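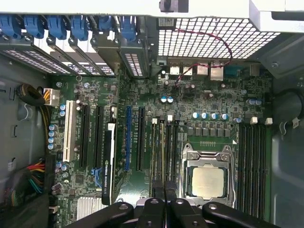 *Reading time: 3 minutes*

**Silano Equipment Reuse Program: Progress Report to the Tuvari Fund**

November 23, 2020

**1. Purpose of this report**

This report covers work completed under the workstation strand of the grant since the June statement. It deals with the inspection, repair and reissue of desktop towers donated to the program. Laptop and monitor work is reported separately.

**2. Work completed**

The Silano workshop received 107 desktop towers during the period, most of them from the Khondokar office closure. All have been logged and given an outside inspection. Opening and internal inspection is well advanced and will continue through the winter.

Each tower is opened on the bench and checked in a fixed order: power leads and connectors first, then the expansion slots and their retention latches, then the memory slots, and last the processor and its retention frame. Rear ports are tested once the machine has passed the internal check. Findings are entered on the unit sheet before the side panel goes back on.

The most frequent faults so far are failed storage drives and worn cooling fans. Damage to motherboards has been less common than the original application allowed for. Broken slot latches have been replaced from scrapped cases of the same model wherever a match could be found.

**3. Units withdrawn**

Nineteen units have been withdrawn as beyond economic repair. Usable parts, chiefly memory, power supplies and graphics cards, have been removed, labeled and placed in stock. The remaining metal and boards will go to Flidov for recycling under the existing agreement. 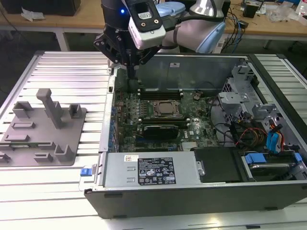
The Khondokar office has asked that its former machines not be reissued until written confirmation of drive removal has been sent for every unit, and it added that a single certificate for the whole batch would not meet its own rules. The program accepts this. Confirmations are now being issued unit by unit, which has slowed release by several weeks but has not affected bench work.

**4. Spending**

The parts budget for the period was $3000. Spending has been within that figure, mainly on drives, fans and thermal paste. No transfer between budget lines is requested. An itemized statement will follow with the year-end accounts.

**5. Matters for the Fund's attention**

- Shelf space for opened units is close to its limit. A second rack has been priced and can be met from the existing furniture line.
- Several older boards carry legacy slots that recipients are unlikely to need. These machines will be offered first to training workshops.
- The unit sheet has been revised to record power supply ratings, as the Fund requested in June.

**6. Next period**

Internal inspection of the remaining towers will be completed, followed by port testing and the installation of replacement drives. The next report will give the number of machines reissued and the number still held for drive confirmation.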